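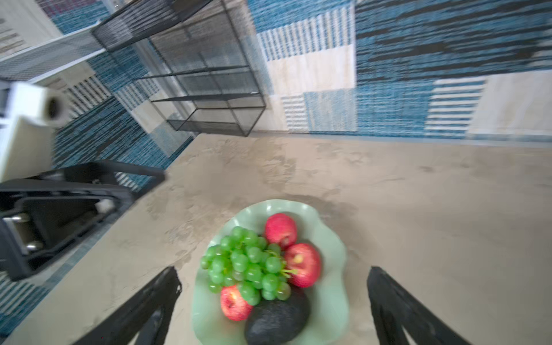
How to Find the Vertex of a Parabola (Two Ways)

I put off learning this properly for ages. I could plot a parabola from a table of values and squint at where it turned around, and that got me through a fair bit of school. Then I started helping out with evening maths at Leltthorpe and got asked for the exact turning point of a curve that didn't turn at a whole number. Squinting doesn't work there! So these are the two methods I use now, with every step written out.

What you need first

You should be able to expand a pair of brackets and put a number into a formula. If you can solve a simple quadratic, even better, but you don't need it.

A quadratic looks like y = ax^2 + bx + c, where a is anything except zero. Its graph is a parabola. If a is positive the curve opens upwards and the vertex is the lowest point. If a is negative it opens downwards and the vertex is the highest point. I always write "up" or "down" in the margin before I do anything else, and it has saved me from some silly answers.

Method 1: the formula

The x coordinate of the vertex is

x = -b / (2a)

Once you've got that, put it back into the original equation to find y. Students forget the second half all the time (so did I), and hand in an x value by itself. The vertex is a point, so you need both numbers.

Example 1. Find the vertex of y = x^2 - 6x + 18.

We have a = 1, b = -6 and c = 18. Since a is positive, the curve opens up.

x = -(-6) / (2 × 1) = 6 / 2 = 3

y = 3^2 - 6(3) + 18 = 9 - 18 + 18 = 9

The vertex is (3, 9), and it's a minimum.

Watch the double negative in that first line. With b = -6, the minus sign in the formula flips it to plus 6. I write the brackets in every single time, even now.

Example 2. Find the vertex of y = -2x^2 + 20x + 83.

Here a = -2 and b = 20, so the curve opens down.

x = -20 / (2 × -2) = -20 / -4 = 5

y = -2(5^2) + 20(5) + 83 = -50 + 100 + 83 = 133

The vertex is (5, 133), a maximum. Do the squaring before you multiply by -2. If you work out -2 times 5 first and then square, you'll get 100 where you should have -50, and the whole thing goes sideways.

Method 2: completing the square

This one takes longer but I've grown fond of it, because you can read the vertex straight off at the end. The aim is to rewrite the equation as

y = a(x - h)^2 + k

and then the vertex is (h, k).

Let's do Example 1 again so you can compare.

y = x^2 - 6x + 18

Take half of the x coefficient: half of -6 is -3. Square it: 9. Now add 9 and take it away again, so nothing has changed overall.

y = x^2 - 6x + 9 - 9 + 18

The first three terms are a perfect square.

y = (x - 3)^2 + 9

So h = 3 and k = 9, giving (3, 9), same as before.

When a isn't 1, take it out as a factor of the x terms first. For Example 2:

y = -2(x^2 - 10x) + 83

Half of -10 is -5, and squaring gives 25.

y = -2(x^2 - 10x + 25 - 25) + 83

Now move the -25 out of the bracket – it has to be multiplied by the -2 on its way, which makes it +50.

y = -2(x - 5)^2 + 50 + 83

y = -2(x - 5)^2 + 133

Vertex (5, 133) again. Lovely!

The sign of h

If you end up with (x + 4)^2, then h is -4, because x + 4 is the same as x - (-4). I ask myself what value of x makes the bracket zero, and that's the answer.

A quick way to check

A parabola is symmetrical about the vertical line through its vertex. Pick two x values the same distance either side and they should give the same y. For Example 1, try x = 2 and x = 4:

x = 2: 4 - 12 + 18 = 10
x = 4: 16 - 24 + 18 = 10

They match, so the x coordinate is right.

Have a go

Find the vertex of each one and say whether it's a maximum or a minimum.

1. y = x^2 + 8x + 18
2. y = x^2 - 20x + 100
3. y = -x^2 + 10x + 130

Answers

1. (-4, 2), minimum
2. (10, 0), minimum. It just touches the x axis.
3. (5, 155), maximum

If you got (4, 2) for the first one, go back to the bit on the sign of h and try the symmetry check with x = -3 and x = -5.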